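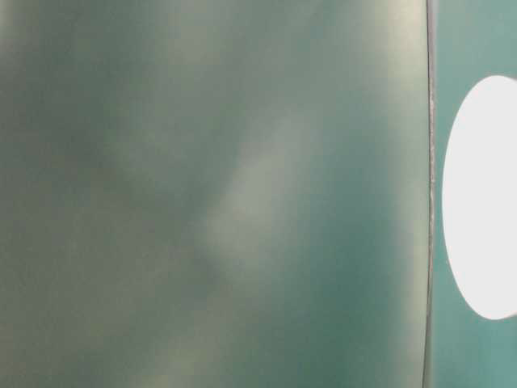 Putstead workshop notebook
17 November 2018

Print this entry | E-mail this entry

Third go at the walnut ink, and I think we've cracked it! Batch one was a pale tea colour and batch two grew fur, so I wasn't expecting much, but this one is a proper dark brown straight off the nib and it dries with a lovely warm edge where the stroke pools.

What I did differently: husks left to go completely black in the lidded bucket before they went anywhere near the pan (the last lot were still green on one side, silly of me). 413 g of husks, rainwater to cover, then the lowest simmer the back ring will give. Topped up twice. Strained through the old muslin, then through a coffee filter, which took ages and was worth every minute. Went back on the heat until I had 200 ml, near enough. Gum arabic stirred in while warm, and a clove dropped in each bottle against mould.

Tests so far:

Pistex cartridge paper - crisp line, no feathering at all, slight shine where it's thick. My favourite.

Nusteck layout pad - feathers a bit on the downstrokes. Fine for practice.

The handmade offcuts from Paredes - drinks it up like a sponge. Gorgeous as a wash, hopeless for lettering. Wilma Skinner reckons a coat of gelatine size would sort it and she's probably right, she usually is about paper. Have put six sheets aside to try.

Wilma also had a play with it in a dip pen and a goose quill and much prefers the quill. I can't get on with quills (mine splits every time) but her capitals looked wonderful, so I'm going to have another try at cutting one with the small knife instead of the scalpel.

Questions for next time. Does a bit of rusty nail water really push it towards black? Everyone who makes this stuff swears by it, but I'd like to see both side by side on the same sheet before I believe it. And how much does it fade? I've taped a strip in the south window with half of it under card and will look again in January.

Left over: a jam jar of the weaker second boiling, pale but pretty. Please don't throw it out, whoever is washing up! I want it for tinting endpapers.

Need more 30 ml bottles and a new funnel. Bucket wants scrubbing, gloves on, my thumbs are still brown.

Recent entries
Walnut ink, batch two (mouldy)
Sizing paper with gelatine: first notes
Oak gall ink and a very slow filter
Paste papers with the big comb
Mending the nipping press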